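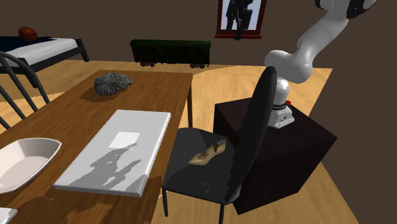 The table beside the black chair, morning of the ceremony

Zesdale Residents' Board > Local events > Citizenship ceremony

helmi_s
Good evening all. On 19 December 2018 I took my oath at Phromma Hall together with 53 other people. I have waited eight years for this day and I am very thankful. I have one complaint, and I would like to hear if others felt the same. Each of us could bring only two guests. My mother-in-law had to stay at home with my youngest son.

B_Girard
Congratulations Helmi! The two guest rule was in the letter from September though. The hall holds 300, they must draw the line somewhere.

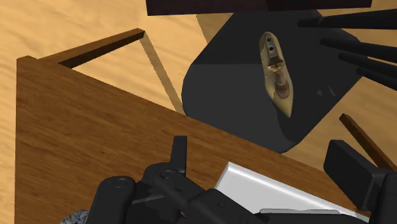
helmi_s
Yes, I have read the letter, Brayden. But please do the sum. With two guests each we were 162 persons, and with staff and the choir perhaps 179. So many chairs stayed free at the back. Why could they not offer these seats in the last week?

elaheh.f
I agree with Helmi. At my ceremony in Gredholm they kept a waiting list for guests, and my sister got a place two days before.

B_Girard
Gredholm has paid staff for this. Here Mrs Sukprasert does the whole guest list alone. I don't think it is fair to ask her for more.

helmi_s
I do not blame her at all. She pronounced my surname correctly, which does not happen often!

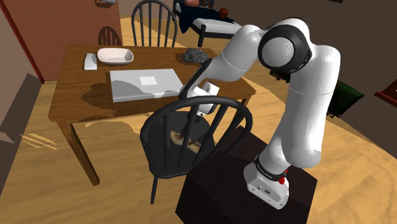 elaheh.f
A waiting list is one sheet of paper, Brayden. Write the names in the order they come, and telephone from the top. For the seating I would also change something: the older guests should have the first row, with a clear way to the door. A dark chair beside a brown table, like the one in the last picture, is hard for my father to see in weak light, so please put light covers on the seats too.

B_Girard
The covers I can support. The list I still doubt, people will argue who was first.

helmi_s
Then let them argue a little. I will write to the council after the holidays and post the answer in this thread.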